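I have been shopping for a used convertible for five months and would like to report that I am now worse at it than when I started.

Background for the new people: I'm 60. My wife thinks this is a phase. My knees think it's a mistake. The budget is what was left after we did the roof on the house, and yes, I'm aware of the joke about roofs. My brother has made it twice.

Car number one was a small roadster with 104 thousand miles on it. The ad said "drives like new." I've driven new. New does not pull toward the ditch every time you touch the brakes.

The seller, a very calm man, told me they all do that. I've since asked Yakubu Haruna, who has owned three of them and wrecked none, and he says they do not all do that.

Car number two was lovely. Good paint, straight body, folder full of receipts from Baumgartner going back to the first oil change. I sat in it and could not get out. I mean physically. Domenica Holzer took one arm and the seller took the other.
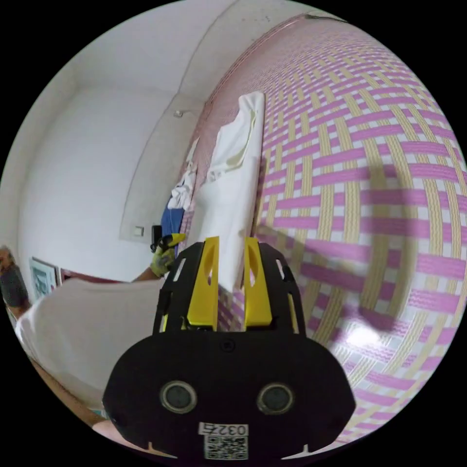

Soft top or hard top is the question everybody wants to fight about, so fine. I went in a hard top man. Quieter, warmer, nobody can get in with a pocket knife. Then I watched one fold itself into the trunk with a noise like a dishwasher full of forks, and asked what the motor costs. A cloth roof is closer to laundry. You want it to lie folded like the white thing on the mat up there, long and narrow with one straight edge, and it will still come out with a crease right where you look through the back window.

Domenica's advice is to never fold a wet top. Yakubu's advice is to never put it up. He lives somewhere with 42 dry days a year, so I don't know what he's doing for the rest of them.

Car number three is in Girov, a long drive from here. The seller sends one picture a day, always of the same wheel. It is a nice wheel. I've asked about the other three and he says they match.

Someone in the replies asked why I don't just buy a coupe with a sunroof. I had one in the nineties. It leaked onto my left shoulder and no other part of me, for years, and I'd like some variety.

Also looked at insurance. The quote for a car I'd drive from April until it gets cold is more than the quote for the truck I drive every day. I asked why and was told "exposure." Well, sure – that's what I'm paying for.

Update: the man in Girov has sent a second wheel. It does not match. I'm going to see it anyway.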